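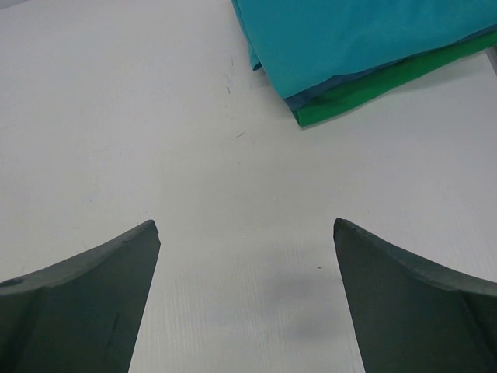
Tatirwood Ribbed Table Cover, White

The Tatirwood Ribbed Table Cover is a flat, stiff sheet that goes over a work table and gives you a clean, pale surface for folding, sorting and packing fabric. It is made of corrugated plastic, the same general sort of material used for yard signs and moving boxes, with a matte finish on both faces. The ribs run in one direction and can be felt with a fingertip, but they are low enough that cloth lies flat over them.

Most of our customers use it in sewing rooms, linen rooms and small shipping areas. It also works on a dining table that has to do double duty during a busy season. The sheet weighs little enough for one person to lift on and off.

Sizes

Small: 44 inches by 30 inches. Fits a card table or a narrow bench.
Large: 80 inches by 30 inches. Fits a standard folding table with some overhang at each end.
Bench length: 106 inches by 30 inches. Shipped in two pieces with a joining strip.

All sizes are the same thickness. The ribs run across the short side on the Small and along the long side on the other two. If you want them the other way, write it in the order notes before you check out. There is no charge for this, but cut-to-order sheets can't be returned.

Surface and color

White only. The finish is a soft white that leans a little gray, and it looks cooler under LED lights than it does by a window. We stopped making the glossy version because it threw too much glare back at people working under ceiling lights. Lint, loose threads and pins show up well on the matte face, including white lint if the light comes in from the side.

The surface will mark with use. Scissors, pin points and the corners of metal rulers leave fine lines and small dark specks. Marks do not affect how fabric slides or folds. When one side gets too worn for your taste, turn the sheet over.

Setting up

Let the sheet lie flat overnight before you use it, especially if it was delivered in cold weather. Wipe the table first, since grit trapped underneath will make the sheet rock.

Four Feng edge clips are included with the Small and Large, and six with the bench length. They fit table edges up to 2 inches thick. Push them on from the side, ribbed jaw down. On a table with a rounded edge the clips can creep, and a strip of double-sided tape works better.

For the bench length, lay both pieces face down, slide the joining strip over the two ends, then turn the whole thing over with a helper. The joint leaves a slight ridge. Place it where you do the least folding - usually behind the finished stacks.

Cleaning

Wipe with a damp cloth and a drop of dish soap. Dry it along the ribs. Rubbing alcohol takes off most pen and washable marker. Don't use scouring powder, which dulls the finish in patches, and don't use acetone at all.

Do not iron on this cover. It will soften and warp under a hot iron, and so will the joining strip. If you press as you fold, put the iron on a separate board. The Ukel wool pressing mat is not enough protection and should not be used on top of this sheet.

It is not a cutting mat either. A rotary cutter will go through the top skin and into the ribs.

Storage

Store flat under a bed or upright against a wall, with the long edge on the floor. Leaned at a steep angle for weeks, the Large will take on a bend. Laying it on the floor with folded blankets on top usually brings it back in a few days.

Ordering and shipping

Small and Large sheets ship from our Prestombridge warehouse in a flat carton. Bench length ships by freight and needs someone there to sign for it. Orders placed in August can run slow while we restock for schools, so allow an extra week.

Standard sheets can be returned if they are unused and in the original carton. Please check the corners when the carton arrives and send us a photo if any are crushed. We replace damaged sheets and don't need the old one back.

Replacement clips and joining strips are sold separately under Table Cover Parts.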